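Town Council Puts Off Bench Decision Again

18/04/2018
By Samira Sayegh

The council met for two hours on the matter of public seating and went home without any. It was the second meeting this year to end that way, and the benches on Akl Street, which were taken out last July to be repainted, remain wherever benches go. 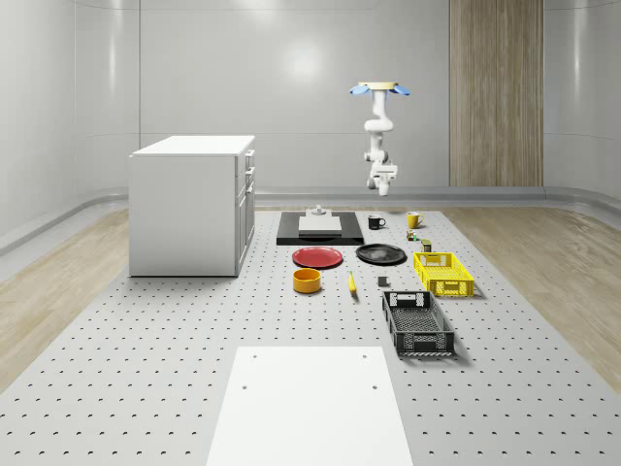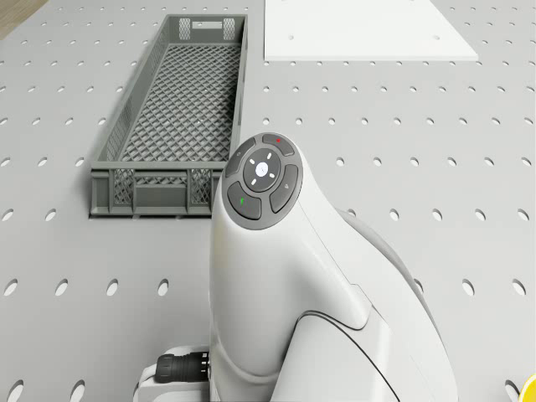

At issue is what the new seats should be made of. The town has received 1,694 written comments, a remarkable figure for a place where only 233 people voted on the school roof. Wood has its friends, most of them people who have never had to sand it. The other side wants a surface full of holes, like the gray tabletop with its rows of small ovals, on the theory that rain will go through it and leave. Mervyn Horrocks, who runs the shoe repair shop opposite the bus stop, told the council that rain was one thing and heels were another.

"I'd do well out of it," he added. "I'm still against it."

Council member Hala Zein asked whether the town might buy both kinds and see which one people sat on. This was described as premature.

The supplier, Zumunier, has offered to hold its price until July. Nabil Awad, 81, who has been waiting for the bus standing up since the old benches left, said he would try to hold on that long too, but he wanted it noted that he had made no promises. It was noted.

Last updated 18:40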